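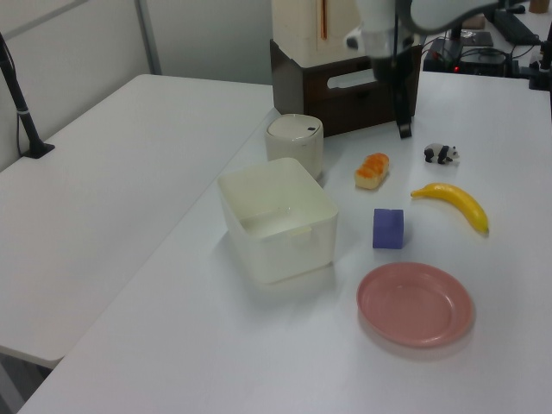
Search this site... Go

Getting marks off a white table top?

Damian Jakubowski
7/3/19

Bought two white tables second hand for the spare room, matt finish, nice enough. One has tea rings and a long streak of what I think is biro. Tried washing up liquid and hot water, 4 goes, rings have faded a bit but the biro hasn't shifted. Don't want to end up with a shiny patch. Any ideas? Would rather not spend 80 quid on a new top.

12 comments

Wisier

Bicarb. Make a paste with a bit of water, leave it on ten minutes, wipe off with a soft cloth. Dont scrub! Matt tops go shiny where you rub and you can't undo it. Did ours in October after the kids had felt tips out, came up fine. For the biro, surgical spirit on a cotton bud, dab it, keep swapping to a clean bud or you just spread it about. Try it underneath first.

Shares: 2

Forkine

magic sponge thing from the pound shop. works on everything

Dudás

Careful with the sponge, they're basically very fine sandpaper. I took the finish off a desk with one, you could see the patch from the door. Agree with Wisier on the spirit. Mine took almost 500 ml by the end but that was a whole desk of ink, you'll need a capful. Open a window. And if the tea rings are still there after the bicarb, lemon juice, then rinse it well. Is it painted or laminate? If its painted leave the spirit alone, it'll lift it.

3 comments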